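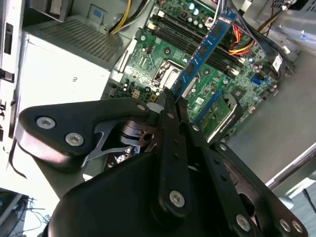 Memory insertion cell stopped on force limit - module held during insertion

Cometdale Refurbishment Forum > Automation > Faults and Safety

benchlead_north
Posted 08:40

I wish to report a fault on our memory fitting cell and would welcome advice from other sites. The cell fits memory modules into desktop towers returned under the Sturkau contract. During the morning run the arm stopped on its force limit partway through an insertion. The module had entered the slot at one end and was standing proud at the other. The gripper did not release. The operator pressed the emergency stop and reported the matter.

The force limit is set at 40 newtons per finger. The cell had completed 18 towers before the stop. The slot shows a slight mark on the plastic at the raised end. The board has been withdrawn pending inspection.

Samonte_Maint
Posted 09:15

Please confirm whether both slot latches were fully open before the insertion began. We had the same stop in December and the cause was a latch that had sprung back. The arm has no means of telling a closed latch from a stiff slot.

benchlead_north
Posted 09:32

The operator states that the latches were opened by hand and checked. I have no reason to doubt this.

tessel_qa
Posted 10:05

I would look at the angle of the module in the fingers before the latches. If the module is picked from the tray with a small tilt, that tilt is carried all the way to the slot. Our site now measures the tilt after every pick and rejects anything over the limit. Stops of this kind have become rare.

Samonte_Maint
Posted 10:21

I do not agree that the pick should be examined first. A tilt at the pick would normally show itself on more than one tower, and here 18 were completed without complaint. A single stop points to that tower or that board.

tessel_qa
Posted 10:48

A finger screw working loose would also give a run of good insertions followed by a bad one. I would ask that the finger screws be checked with a torque driver before the cell is used again.

barutora_support
Posted 11:30

Support has read this thread. The following applies to all sites using the Barutora insertion routine.

1. Do not free a held module by jogging the arm upwards. Remove power from the tower, support the module by hand and open the fingers from the pendant at low speed.
2. Keep loose power leads clear of the path of the fingers.
3. Save the force log before restarting. It is overwritten after 20 cycles.

benchlead_north
Posted 13:10

The log has been saved. It shows the force rising early on one finger. Two finger screws were found below the required torque and have been tightened. The latches on the withdrawn board open and close correctly.

Samonte_Maint
Posted 13:26

I accept the finding on the screws. I remain of the view that a latch check should be added to the routine, and I have sent a request to support.

benchlead_north
Posted 15:45

The cell was run on 16 scrap boards this afternoon at reduced speed without a stop. It will remain on scrap boards until the safety officer has signed the restart form.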